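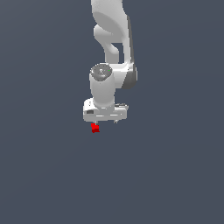
Nine weeks into the new packing line at Mavness and people still ask me if the robots took our jobs. Wrong question. No one on my shift got let go. Four of us got moved.

What I used to do: pick, turn, place, talk. What I do now: watch a screen. Ita Keogh, same bench as me for years, watches the screen next to mine. We don't talk much anymore. Can't. The alerts come in and you clear them or your numbers drop.

The training was all simulation. Couple of afternoons upstairs, the Pesov software, an arm and a red block on gray nothing. Pick the block. Again. Fine, it's good to practice where you can't break anything. But there is no floor in there. No tape stuck to the carton, no Deolinda Torres yelling that the pallets are wrong again. Management looks at that clean gray screen and thinks thats the job.
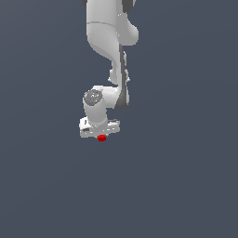 The arm and the red block, in simulation.

I'm not against the arms. My wrists are better since October, I'll say that loud. But we knew things. Which boxes from Kallen split at the corner, which ones you lift from underneath. Who asked us? One survey, 36 questions, not one about the work itself.

So ask. Before the second line goes in. Put the packers in the room wiht the people setting it up, on the clock, paid. And give us five minutes an hour off the screens. I'd like to hear how Ita's kid is doing.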